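Viera Ďurica had kept the ferry timetable for Skotgate in a biscuit tin ever since her husband died, though the last ferry had stopped running long before. On her birthday (she was 95, and rather pleased with it) she took it out and read it aloud to the cat.

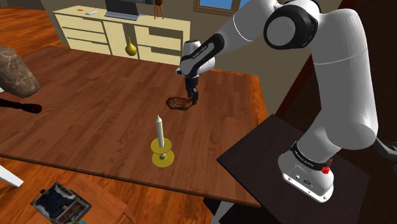 "The evening boat to Plindance," she told him, "leaves at 5." And because it was June, and the light was lovely, she put on her good coat and went down to the quay to wait. 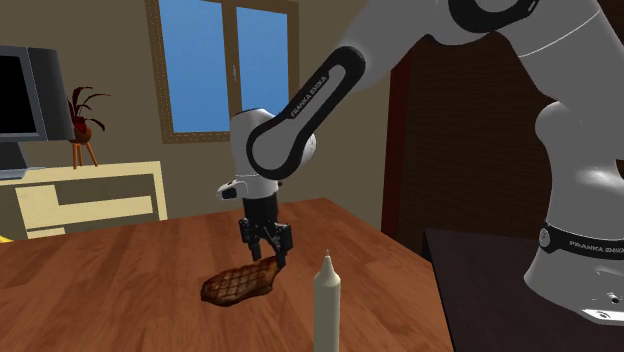

Her grandson found her there at dusk, sitting on her handbag. He didn't scold. He sat down beside her and asked whether it was usually late.

"Always," said Viera, and gave him half her bun.

Comments

Tak: Oh, I loved the bun. My gran to a T.

Wavedel: Will there be more about the cat, please?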